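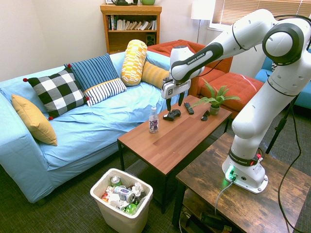
3. Materials and Methods

3.2 Household survey of living room furniture

Figure 2. Living room with a brown wooden coffee table, a black game controller and a dark wood side table.

We recruited 112 households in Ongart and Vurkport through notices at branch libraries. Each household had lived at its current address for at least a year. Visits took place in November, in the early evening, and lasted some 30 minutes.

Interviewers asked who had bought each table in the living room, where it came from, and what it was used for on an ordinary weeknight. Coffee tables were recorded separately from side tables (Figure 2), following Mahasneh and Lindgren. Pieces that served both purposes – mostly nesting sets – were coded by their position at the time of the visit.

Uses were sorted into eating, work, play, storage and display. A table could have more than one use. Two coders, Iwasaki and Won, worked through the interview notes separately and settled differences in discussion with Rosenthal. Items kept on the table overnight were coded as storage, even when the owner called them temporary.

Households that had moved furniture for a holiday were asked to describe the usual layout instead.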